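Minutes - Play Corner Meeting, Kustivach Family Center
Thursday, back room, 6:30 p.m. 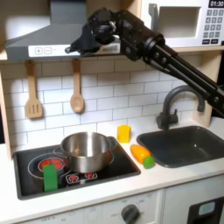

The play kitchen: hood, microwave, shelf and cooktop.

I took the minutes again, so any spelling mistakes are mine. Sarita Bhardwaj ran the meeting, Paavo Kokkonen was there for the toy library, and the rest of the parents' group squeezed in on the little chairs. 16 of us signed the sheet, which I think is our best turnout since the pancake night!

Last time's minutes
Read and agreed. Paavo asked me to fix one thing - the rug for the reading nook is on loan, it wasn't donated. Fixed.

Play kitchen
This took up most of the evening (I don't mind, it's my favorite thing in the building). We talked first about whether it should stay where it is or move closer to the window. Sarita would like it by the window so the kids can spill out onto the mat with their plates and cups. Paavo worries about blocking the radiator. We agreed to try the window for 3 weeks and see how everybody likes it.

Then the utensils. The wooden spoon and the slotted spatula are to go back on their hooks under the shelf at closing time, please, and that goes for grown-ups too. I found the spoon in the sandbox in May and I'm still a little sore about it. Somebody asked if we could get a second spoon, because the two-year-olds all want that one at the same time. Yes, we can. I'll look for one in the same light wood.

Cleaning: the white tiles and the countertop get a wipe with a damp cloth and mild soap after every session. No spray on the microwave keypad or around the plus and minus buttons on the hood. Those buttons get more attention than the cooktop does, at least from my own kid, who likes his pretend soup with plenty of fan.

Jetia, the secondhand shop, has offered us a box of play food and some small pans. Everyone was in favor. Paavo will pick the box up and go through it for anything small enough to swallow before it comes out on the floor.

Money
We have 772 dollars in the play corner account. Sarita had a quote from Cletov for a low storage bench and two bins, 607 dollars with delivery. There was a long back-and-forth on this one. A few people felt it was too much to spend in one go, and I have to say I was one of them - it would leave us pretty thin for the summer party. Sarita pointed out that we've been stacking toys in cardboard boxes all year and the boxes are giving up. Fair point! We decided to hold off until next meeting, and Sarita will ask if the bench can be bought without the bins.

Koo puzzles
Two of the Koo floor puzzles are short a piece. If you find a stray one in a coat pocket or a stroller, drop it in the tin by the door.

To do
Sarita - call Cletov about the bench on its own.
Paavo - fetch the box from Jetia, measure the gap by the radiator.
Me - second wooden spoon, new closing-time note for the wall.

We finished at 8:10. Next meeting is same room, same time, and Paavo is bringing the coffee.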